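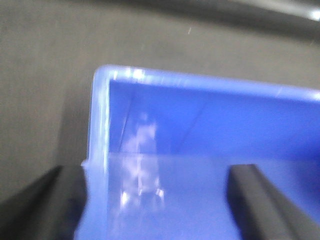
Stall 41 on the Peleo cell, 9th March

The gripper stopped with a force fault on the left finger during a bin pick. The log gives 591 on the load channel against a trip limit of 500 (raw units, Drostis never published the scaling). I cleared it, re-homed the arm and got the same fault on the next cycle.

The wrist camera finds bins by their rim. Glare off the plastic had shifted the fitted edge by 6 mm, enough to put a fingertip on the side wall. The rack is worse, as the uprights are the same blue as the bins and the fit will happily lock on to one. 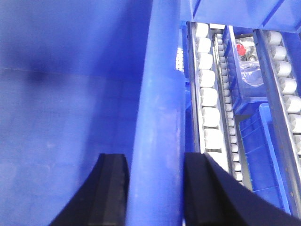
Handling Group, Groltov Works

I have lowered the exposure and masked the uprights in the Nartey config. The trip limit stays where it is. Anyone re-teaching the pick should do it at reduced speed, with a hand on the stop. Still to do: matt tape on the rims.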